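Premora House, ground floor and basement
Fire and general safety inspection, January
Carried out by: Aarti Shukla
Accompanied by: Ravindra Jaiswal (building manager)
Copy to: Pushpa Pant, Vendula Kubíček

Key: S = satisfactory, A = action needed, N = not checked

1. Escape routes

1.1 Main entrance doors open fully and unlock from inside without a key. S
1.2 Rear corridor clear to full width. A
Comment: Two stacks of flat cardboard and a folded display stand outside the post room. Same place as last time. Moved during the visit, but the tenant needs a proper spot for recycling.
1.3 Final exit to the yard. S
Comment: Push bar stiff but releases first time. Grease it at the next service.
1.4 Basement stair handrail. A
Comment: Bottom bracket loose, one screw missing.

2. Fire doors

2.1 Self-closers working. A
Comment: Door 208 stops short of the latch unless pushed. Closer adjusted last autumn and has drifted again. Replace it.
2.2 Strips and smoke seals in place. S, except the store cupboard by the lift, where the top seal has been painted over.
2.3 Doors wedged open. A
Comment: Kitchen door held with a chair. Omprakash Srivastava has asked for a hold-open device linked to the alarm. I support this. Quote to be obtained from Drudik.

3. Alarm and emergency lighting

3.1 Panel showing normal, no faults. S
3.2 Weekly call point test recorded. A
Comment: Three weeks blank over the holiday period. Ravindra says the tests were done. They still need writing in the book.
3.3 Emergency lights, monthly flick test. S
Comment: 49 fittings, all lit. The one over the basement stair is dim and should go on the list for the full discharge test.
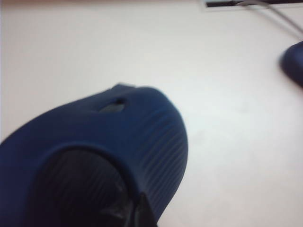

4. Extinguishers

4.1 In position, on brackets or stands. S
4.2 Pins and tags intact. A
Comment: Tag missing on the foam unit by reception. Gauge in the green.
4.3 Annual service in date. S

5. Electrical

5.1 Meter cupboard locked and clear of storage. S
Comment: Landlord's meter read 3,329 at the time of the visit.
5.2 Extension leads. A
Comment: One lead plugged into another under the Vuden desks. Fit an extra double socket.
5.3 Portable appliance labels. N
Comment: Contractor due next month.

Actions 1.4 and 2.1 to be finished first. Vendula to confirm dates for the rest.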